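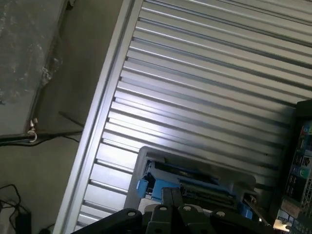 The roll-up door and its guide rail, with the concrete floor alongside.

By Charmaine Mnguni
July

Print this article | E-mail this to a friend

I've wanted to see the inside of Nobuhle Visser's workshop ever since she moved her repair business, Skirkico, into unit 202 of the old Kekmont building. Three years I've been walking past it! So when she finally said come over, I was there at eight in the morning with two coffees and no real plan for what to ask.

We ended up talking about the door for half an hour.

"Everybody wants to hear about the radios," she told me, "and I want to talk about the door." It's a metal roll-up, all silver-gray ridges, and when the light hits it you get pale and dark stripes running the whole way across. She loves it. The last tenant had left it jammed, and she spent her first two weekends on the guide rails with a stiff brush and a vacuum.

"Grit gets down in the groove," she said. "You can't see it, but you can sure hear it. It used to scream. The guy downstairs thought I was doing it on purpose."

Did she grease it afterward? (I asked because mine at home squeals like crazy.)

"Dry spray, a little bit, wipe it off. Grease just collects more dirt. My uncle did his with grease every spring and every spring he was out there swearing at it."

The floor is plain concrete, smooth and gray, and she's left it that way. She had a quote from a company called Sperling to coat it, $364 for materials alone, and decided she'd put the money into better lights. "I drop screws all day long. On this color I can find them. Put a speckled coating on it and I'm on my hands and knees until supper."

I did bring up the cables, the thin black ones looped on the floor over in the corner. She laughed pretty hard at that.

"Those are my shame. I coil them up at night, and by lunch they've found each other again. I bought a whole set of Avavano cable ties and I use them for everything except cables."

She's hoping to open up on summer evenings, with the door rolled all the way up and a fan going, so people can bring in a lamp or a toaster and watch her work on it. She hasn't settled on the hours yet. My own kitchen radio is already on her shelf, with my name on a piece of masking tape.

This site uses cookies. By continuing to browse, you agree to our use of cookies. Accept | Learn more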